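Leave the bottom of the tub alone

Every shared workroom has a tub where things end up. Ours at Senitthorpe is a big grey one on the bench, and every few months somebody proposes getting rid of it.

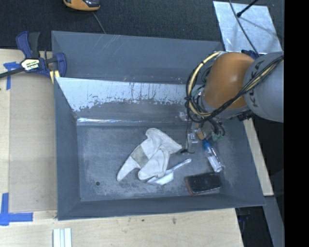

The case against the tub is easy to make. Things go in it when people can't be bothered walking to the proper shelf. A single glove lives there for weeks while its mate sits in a drawer. A tube with a blue cap gets dropped in at the end of a job and the next person opens a new one. I have heard all this at meetings and I agree with most of it. I still think the tub should stay.

My reason is that a room used by several people makes strays, and the strays have to go somewhere. If there is one known place, you look there first. When we took the tub away for 2 months last winter, the benches filled up instead. There were gloves on the windowsill and brushes standing in mugs. I spent most of a morning looking for a marking gauge and found it on top of the fuse box.

Ffion Humphreys, who set up the room, disagrees with me. She came from Llanos, where every tool had its outline painted on the wall, and she would like the same here. I have seen painted walls work well, but they suit a place with one trade and a steady crew. We do chair repair one week and picture frames the next. An outline doesn't help with a white glove, or with a spatula that belongs to a kit from Ditum that we only bought half of.

She also says a tub looks bad to visitors. Ours does look bad. The floor of it is scuffed and chalky and the back slope is flaking down to the dark grey. I don't see this as an argument. A bin that has been used for years will be scratched, and a new one would be scratched by autumn. The Grurkesine catalogue has a lidded version for 956 dollars and a plain one for 798, and I would sooner spend that on clamps.

The lid would be a mistake in any case. Once a tub has a lid people stop looking in it, and they put things on top of the lid. An open tub at bench height gets glanced at every time somebody walks past - that is most of how things get back to their owners.

What I would change is the size of the pile. A tub works when you can see the floor of it. Four or five things lying on the bottom can be read at a glance and claimed. Once it's filled to the rim it turns into storage, and people start digging, and the small things sink. We let it get to that point in spring and a good chisel lost its edge under a heap of offcuts.

So my proposal is a dull one. Keep the tub, keep it open, and whoever locks up takes out anything that plainly has a home and puts it there. It takes 4 minutes if it's done daily. Gloves without a partner go on the peg by the sink. Anything that could be private property, such as phones, cases, glasses or keys, goes to the front desk the same evening and doesn't sit overnight.

I'd also like us to stop writing notes on the tub. The tape never comes off properly, and the last note was about a different tub.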